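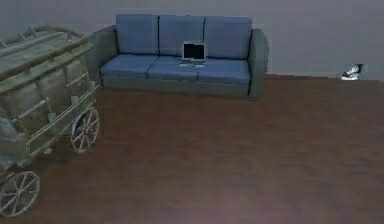

*Three-seater on a wooden floor. Measure across the outside of the arms, not just the cushions.*

# How to measure for a new sofa

Updated 19/05/2024

You need a tape measure, a roll of painter's tape, a pencil and paper. A second person helps with long walls. Work in millimetres, as most Australian retailers list their sizes that way.

## Measure the wall

1. Run the tape along the skirting board, not at chest height. Skirtings stick out and older walls lean.
2. Write down the full length, then mark anything that takes space away from it: power points, heater, door swing, window sill.
3. Take off 50 mm at each end so the arms don't rub the paint.

The wall used for this page is 3673 mm long. With 50 mm off each end, that leaves 3573 mm. A lamp table and a door that opens inwards took up more again, so we ruled out anything with a chaise.

## Measure the way in

Plenty of returned sofas would have suited the room and couldn't get to it. Measure every point between the street and the lounge room:

- front gate and path, including any low branches
- front door, with the screen door open as far as it goes
- hallway, at the narrowest spot (check for light switches, coat hooks and the meter box)
- any corner, taking the width of the hall on both sides of it
- stairs, with the height from tread to ceiling
- the lounge room door

Measure door openings between the stops. Don't use the width of the door itself. Ours is 909 mm with the door on and a bit more with it lifted off its hinges.

If you live in a unit, measure the lift as well. You want the door width, the depth of the car and the inside diagonal from floor to ceiling. Ask the building manager whether you have to book it.

## Read the spec sheet

A spec sheet normally gives width, depth and height. Look for two more numbers:

- **Diagonal depth.** Lay a straight edge from the top of the back to the front of the arm, then measure from that line down to the bottom rear corner. This is often the figure that decides whether a sofa goes through a door on its side.
- **Packed size.** Cartons add to every dimension. The Stetcombe three-seater we looked at came boxed, and the box was the part that wouldn't turn in our hall. The shop agreed to unpack it on the verandah.

Check whether the legs and arms come off. On the Işık range the legs unscrew by hand. On the Momon they are part of the base, so the listed height is the height you have to carry.

## Tape it out on the floor

Mark the outline of the sofa on the floor with painter's tape. Include the arms. A wide, boxy arm can use up a lot of width without giving you anywhere to sit, and two sofas of the same overall width may seat a different number of people.

Leave the tape down for 5 days and walk around it as you normally would. Open the doors and drawers nearby. Pull out the dining chairs. If anyone at home uses a walking frame, pram or wheelchair, take it past the tape in both directions and turn it around at the end.

Painter's tape doesn't stick well to carpet. Use newspaper or an old sheet folded to size.

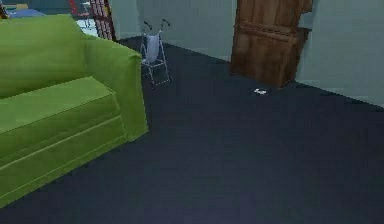 ## Check the seat height and depth

Sit in a chair you find comfortable at home and measure from the floor to the top of the seat with your weight on it. Take that number to the shop. Soft cushions sink, so measure the showroom sofa the same way.

For depth, sit right back with your feet flat. Your knees should clear the front edge of the cushion. If they don't, try a firm cushion behind you before you give up on that model.

## Before you pay

- Ask what happens if it won't fit through the door, and get the answer on the invoice.
- Ask who removes the packaging.
- Take home a fabric swatch. Look at it in the morning and again with the lights on.
- Give the delivery people your hallway and door measurements when you book. Plikley, who delivered ours, had a form for it.

Orders placed in December can take longer to arrive, so keep the old lounge until the delivery is confirmed.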